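Moltgate Home Help > Kitchen & Pantry > Storing Produce

Oranges going moldy in the bag, same fruit in the basket is fine

43 shares | 2438 views

slowpantry

I buy mixed fruit at Pirzada most weeks. It goes home in one thin white plastic bag, and for a long time I have left part of it in the bag and put the rest in a basket. The basket is a white plastic one with openings in the sides and it sits in the corner by the blue tile. It isn't big. When the bananas are in, there is not much room for anything round.

So the oranges stay in the bag. Twice now I have reached in after a week or so and found one with a soft spot and green fuzz on the side it was lying on. The fruit in the basket has been all right both times. It's the same store and the same trip, so I assume it is the bag, but I would like to know for sure before I buy another basket and give up more space.

I also don't know if the flowered mat has anything to do with it. Crumbs and dark bits collect on it, mostly where the bag goes, and I don't lift the bag to clean as often as I should.

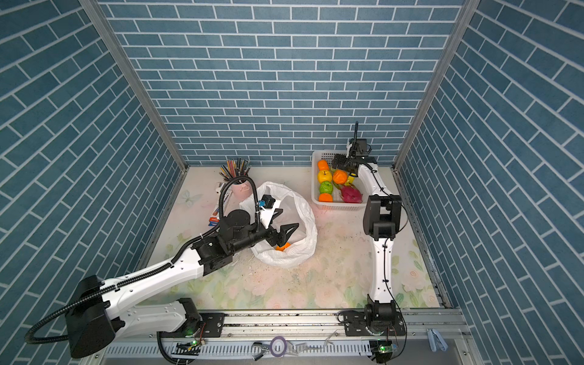 What I have tried

Leaving the bag wide open with the edges pushed down. I thought that would be enough air. It may have helped some, but the second moldy orange was in an open bag, at the bottom, up against another orange.

Putting a paper towel in the bottom. It came out damp. I changed it once and then forgot about it.

Refrigerating them. This works, but my refrigerator is small, and I don't like cold oranges. If the honest answer is the refrigerator I will do it.

I have not washed them before storing. I read that you shouldn't, and then read somewhere else that you should.

What I want to know

1. Is it the plastic, or is it the piling?
2. Can lemons and oranges be kept together? I usually have a lemon in the same bag, and often something green as well.
3. Does it matter that the basket has bananas in it? If I move the oranges over there, they will be touching. There is dragon fruit in it too at the moment.

I am in an apartment with no pantry and no cellar, so please don't suggest either one. The kitchen gets warm in July but it was the same problem in cooler weather. 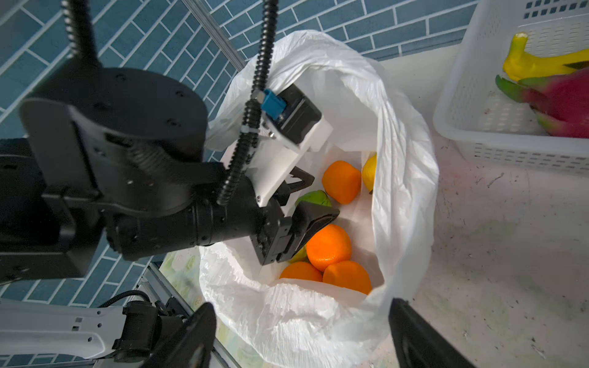
Posted by twotierrack

It's both. A thin bag holds moisture against the peel even when the top is open, because the air at the bottom doesn't move. Your damp paper towel tells you that. Then the fruit on top presses on the fruit underneath, and any small bruise or nick in the peel is where the mold gets in. Once one has it, the ones touching it are next.

What I would do:

Take everything out of the bag the day you buy it. Look at each orange all the way around, including the stem end. Anything with a soft spot gets eaten that day or cut up for juice. Anything with mold goes in the trash, and the ones that were against it get rinsed, dried and used first.

Keep the rest in a single layer if you can. Two layers is all right for oranges if they are firm. Don't put anything heavy on them.

Don't wash them ahead of time. Water sits around the stem. Wash right before you peel or cut.

Lemons and oranges together is fine. They like about the same conditions. The lemon will dry out on the counter before it molds, in my experience, so if you only use half a lemon at a time you may want to keep the lemons in the refrigerator in something closed. That doesn't take up much space.

On the green one, it depends what it is. A lime can go with the lemon. A mango is still ripening and I would keep it apart and check it by hand every day.

Bananas give off ethylene, and it speeds up ripening in a lot of other fruit. Oranges don't ripen any further after picking, so it matters less for them than it would for an avocado or a pear. I wouldn't worry about it for a week's worth of fruit. I would worry more about the bananas getting squashed by the oranges.

Move the dragon fruit to the refrigerator if you aren't eating it in the next couple of days. It doesn't last on the counter.

Helpful to 244 readers

Posted by Biline_kitchen

Just get a wire rack. I have the Fakon one with two shelves and never had mold again. Top shelf bananas, bottom shelf everything else. Plastic bags are for getting it home and that's it.

Also buy less. If it's going bad in a week you have too many.

twotierrack replied: Wire is fine but some of the cheap racks leave dents in soft fruit. Put a cloth down first.

Biline_kitchen replied: Never had dents.

Posted by slowpantry (asked this)

Thank you both. I'm putting down what I did in case someone else has the same setup, with a small counter and one basket.

I stopped using the bag for storage. The oranges come out the same day and I go over each one before it goes anywhere. I had been picking them up by the top and looking at the part I could see, and that was the mistake. The spots are nearly always on the underside or next to the stem. Under a good light a healthy peel is shiny and evenly dimpled all over. The places to watch for are dull, or a little sunken, or they give when you press with a thumb.

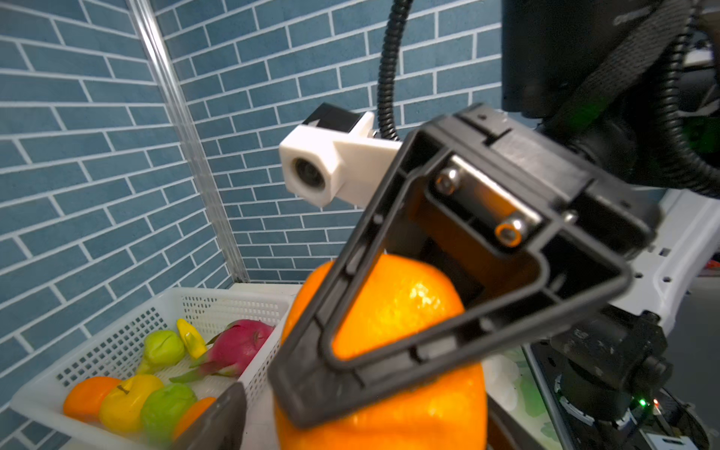 I press lightly, near the stem and then on the opposite side, and turn it a quarter and do it again. It takes a few minutes for the whole bag. If one is doubtful I set it to the side and have it with breakfast.

For the space problem, I keep the bananas out of the basket now and use it for the oranges. The lemons went into the refrigerator in a jar. I didn't buy the rack. I measured for it and it would have covered most of the free counter.

I did clean the mat. I don't think the crumbs were causing the mold, but there were old bits of peel mixed in, and it smells better. I shake it out over the sink when I bring the shopping in, before anything is put down on it.

One orange has gone soft since then and I caught it before there was any fuzz. It had a small cut near the stem that I missed the first time around.

If anybody knows how long a cut lemon keeps in a jar I would be glad to hear. Mine are getting dry at the edges by the third day.

twotierrack replied: Cut side down on a small plate inside the jar, lid on. Three or four days is about right. After that squeeze it and freeze the juice.

Tags: citrus, fruit basket, mold, small kitchens, plastic bags

Last updated January 6, 2018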